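**Plastic colander or metal for a small kitchen?**

**lolby_kitchen** wrote:
I'm setting up a kitchen from almost nothing and I pulled out what I have so far to see what still needs buying.

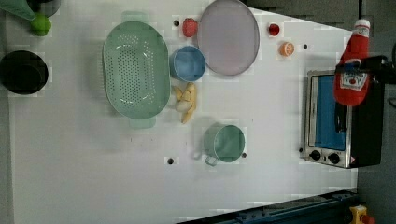
My question is mostly about the colander. It's the long oval kind in pale green plastic with a flat handle on each end. I like it for fruit, but I also cook pasta three or four nights a week and I'm wondering if I should get a metal one now and give this one away. Cabinet space is tight. I have one shelf, 27 inches wide, and the plates already take up half of it.

Second question, less urgent. Is one mug and one bowl enough to start with if I live alone and have people over maybe twice a month?

---

**Gertraud Nägeli** wrote:
Keep the plastic one. Mine is the same general shape and I've drained pasta in it for years. The trick is to set it in the sink first and pour slowly. Check the bottom for a temperature rating before you trust it, though. Some of the cheap ones go soft.

One mug is not enough. You will have one in the dishwasher and want coffee.

---

**drainboard771** wrote:
Disagree on the pasta. I had an oval plastic one from Sindo and it warped the first winter. It still held water fine – I mean it drained fine – but it rocked on the counter and I got tired of it. Stainless costs a little more and you buy it once.

For berries and grapes plastic is nicer. Doesn't clang around in the sink.

---

**Gertraud Nägeli** wrote:
Were you leaving it in the sink with hot pans on top of it? Mine never warped.

---

**drainboard771** wrote:
No. Boiling water, pasta, rinse, dry, back in the cabinet. Same thing every time. Maybe yours is thicker.

---

**pantry_shelf** wrote:
You could skip the second colander and get a pot with a strainer lid. That's what I did in my last apartment and it takes up no extra room. Camenzind makes one and I think Clareven does too. The holes are too small for anything starchy if you're in a hurry, so I wouldn't call it perfect.

Also, the light blue bowl looks like it would do for cereal or for keeping cut fruit. I'd get two more the same size so they stack. Mismatched bowls eat up a shelf fast.

---

**lolby_kitchen** wrote:
No rating on the bottom that I can find, only a recycling mark. So I guess pasta is a gamble.

The strainer lid is a good idea but my only big pot is old and I doubt anything new fits it. I'll measure.

---

**Cempaka Manurung** wrote:
I would not buy a pot to avoid buying a colander. A plain stainless one with feet nests over a mixing bowl and the space is the same as the bowl alone. Put the green one on the counter and use it as the fruit bowl. Bananas do well in something with holes. Strawberries should go in the fridge, and so should the half orange, cut side down on a saucer.

---

**pantry_shelf** wrote:
Bananas next to other fruit makes everything ripen faster. I'd keep them separate.

---

**Cempaka Manurung** wrote:
For one person buying a few pieces at a time it makes very little difference. The fruit is eaten by then.

---

**drainboard771** wrote:
Second the fruit bowl idea. Handles on both ends make it easy to carry to the sink, rinse everything and put it back.

On plates, are you planning on more of the pink ones? If it's a discontinued color I'd switch now before you own six of them and break one.

---

**lolby_kitchen** wrote:
Lavender, I would say, but yes. The store still had a stack of them last week. I want four in total.

Plan for now: green colander stays out for fruit, small metal one for pasta if I find one that fits over my mixing bowl, three more mugs, two more blue bowls. I'll skip the strainer lid unless the pot measures right.

---

**Gertraud Nägeli** wrote:
I still say you don't need the metal one. But get the mugs.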